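家务小窍门：双臂机器折衣服，出了毛病怎么办
2023年12月20日更新

十月的时候，我们在Stekcombe的家务工作室里，双臂折衣机把一件卫衣的缝线拉开了。衣服是Bohumila Vrabec的，她还穿着它参加过合唱团，所以她不高兴，我也不高兴。机器没有报警，屏幕上一直写着“运行正常”。我把那一天和后来几个星期学到的东西写下来，给也在家里或小作坊里用这种机器的人。中文是我后来学的语言，有的说法可能不太自然，请读者原谅。

先说事情的经过。左边的夹爪夹住了衣服，同时也夹住了下面一层布。右边的手臂按照程序往外拉，两只手臂就开始互相用力。我按了暂停，可是暂停只停止下一个动作，正在做的动作它要做完。等我找到急停按钮，腋下的缝线已经开了一段。后来我们收拾和检查用了将近50分钟。

一、开机以前看电线

手臂上的电线常常比手臂本身更麻烦。布很软，电线有弹性，两个东西碰到一起，谁也不让谁。电线弯成圈的地方最容易钩住帽绳、纽扣和衣架的钩子。

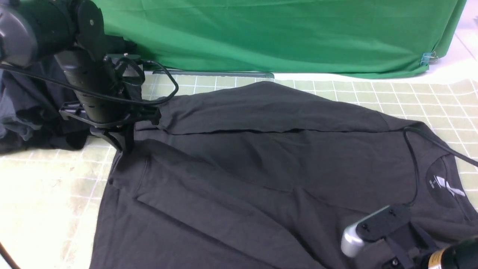

左臂的夹爪压着或夹着衣服的左上部分，右臂的细电线从领口附近经过。

我的做法如下。先让手臂慢慢走一遍最远的位置，桌上什么也不放。我站在旁边，看每一根电线在哪里最紧，在哪里最松。太紧的地方要放出一点，太松的地方用软的尼龙搭扣绑好。不要用硬的塑料扎带，它剪断以后的尖头会把针织布钩出线来。绑好以后再走一遍，因为绑了一个地方，另一个地方会变紧。

电线从衣服上面经过的时候，速度要降低。我们的机器（Drultov做的控制箱，旧的型号）可以给每一段动作单独设速度，这个功能在菜单的第二页，说明书里写得很不清楚。如果您的机器没有这个功能，那么把整个程序都放慢也可以，只是要多等一会儿。

还有背后挂的布。很多人在桌子后面挂一块单色的布，让摄像头看得清楚一点。布要用夹子夹牢，夹子要放在手臂碰不到的位置。每次换程序以后都要重新看一下，新程序的手臂路线可能跟以前不同。

二、深色衣服要一件一件放

那天的错误有一半是我自己的。我把几件深色的衣服放在一起，觉得机器会分开它们。对摄像头来说，黑色叠在深蓝色上面，边缘差不多看不见。夹爪伸下去，夹到的可能是一层，也可能是三层。

现在我遵守这些规定：

等着折的衣服放在篮子里，篮子放在手臂够不着的地方。
桌面用浅色的，最好有格子。格子对机器有没有用我不能保证，对人很有用，衣服歪了一眼就看出来。
灯不要直接照在桌角上。反光太强的地方格子会消失，摄像头也会看错。
衣服口袋要翻出来检查。Bohumila的口袋里有过一枚别针。

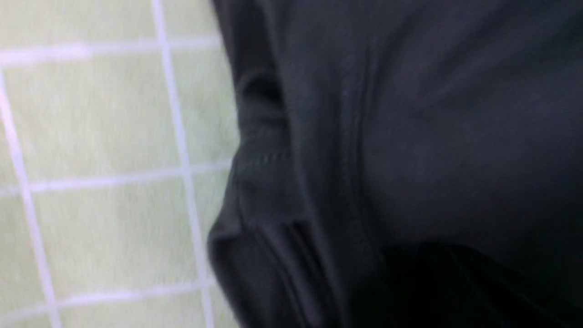 我修缝线的时间比修机器的时间长，所以我对缝线有一点意见。缝线是衣服上最结实的地方，同时也是最容易坏的地方：布可以伸长，线不能伸长那么多。如果夹爪正好夹在缝线上，拉力就全部由几针线来承担。把衣服摊在格子桌面上以后，请先找到长的直缝，像这件深灰色的衣服，直缝从上到下把布分成左右两片，很容易找到。难找的是左边那一小排针脚，它在收紧的布上面，紧挨着一个很深的褶子，夹爪如果从那里下去，我不敢说它会夹到什么。我的习惯是用手掌把这种褶子抹平，再让手臂过来。抹的时候机器必须停着，手臂要在原位。

夹取的位置，我建议离缝线两个手指宽。下摆和袖口的罗纹部分也不好夹，罗纹会从夹爪里面滑出去，然后突然弹回来。夹平整的布片最稳。

三、夹力要重新设

我们一直用出厂的夹力，从来没有改过。Vlastimil Zeman看了我们的记录，说那个值是给厚毛巾用的。他在Vaněk修缝纫机，也修别的会动的东西。他让我做一个很简单的试验，我觉得每家都应该做。

拿一块旧的抓绒布，让夹爪夹住一个角，然后用弹簧秤慢慢拉另一边。拉到350克的时候布应该从夹爪里滑出来。如果滑不出来，夹力就减小一格，再试。我们减了好几格才合适。这个数字是我们自己的桌子、自己的衣服得到的，您的机器请自己试，不要抄我的。

减小以后，有的衣服会掉下来。掉下来没有关系，再捡起来折一次就好了。衣服破了就要缝。

夹爪手指上的细纹也要清洁。抓绒布的毛会塞在纹路里，塞满以后手指变滑，人就想把夹力加大，这样就又回到老问题。用旧牙刷沿着纹路的方向刷，不要用酒精，我们用过一次，胶面发白了。

夹爪的一个手指伸到布下面，另一个手指还在外面的时候，不要用手去帮忙。这一条我写得很严肃。它闭合的时候很快，手指夹在里面会受伤，而且布盖住了下面的手指，您看不到它在哪里。想把布推进去一点，就先按急停，等灯变成红色，再把手伸过去。
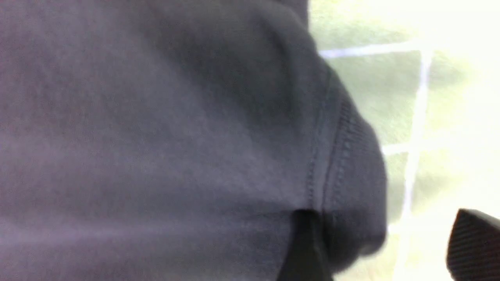

四、急停按钮和暂停

请今天就去看一看您的急停按钮在哪里。我们的按钮以前在控制箱后面，离桌子有几步路，前面还放着熨衣板。现在它在桌子的左前角，用两颗螺丝固定住，坐着也能按到。

暂停和急停的区别，每一个用机器的人都要知道。在我们的机器上，暂停会把当前的动作做完，急停马上断开电机。别的机器可能不一样，请用空桌子试一次。急停以后手臂有可能会往下沉一点，所以桌上不要放杯子，人也不要把头伸到手臂下面。

急停以后怎样把衣服拿出来：先关控制箱的电源，然后用手轻轻打开夹爪，不要拽布。如果夹爪打不开，侧面有一个小的松开螺丝，用内六角扳手转半圈。我们把扳手用绳子挂在桌腿上，从那以后就没有丢过。

五、错误代码896

屏幕上出现896的时候，意思是两只手臂的受力不一致。说明书建议“重新启动”。我不同意这个建议。重新启动以后手臂会回到起点，如果衣服还夹在两边，它就会被一起拉走。请先松开两边的夹爪，把衣服拿下来，再启动。

这个代码在缝线拉开的那天没有出现，后来才发现它的提醒被关掉了。提醒在“高级”菜单里，名字叫“双臂受力比较”。请打开它。从Torov买二手机器的人特别要检查，我们那台就是从那里买来的，前面的主人把提醒都关掉了，大概是嫌它太吵。

六、补救被拉开的缝线

如果缝线已经开了，先不要剪线头。把衣服翻到里面，从开口前面一点的地方开始缝，用回针，缝过开口以后再多缝几针。针织布要用有弹性的线，普通的棉线下一次还会断。缝完用手轻轻拉一拉，线不发紧就可以了。深灰色的衣服我用黑线，在里面看得见，在外面看不见。

Bohumila的卫衣就是这样补好的。她现在自己折那一件。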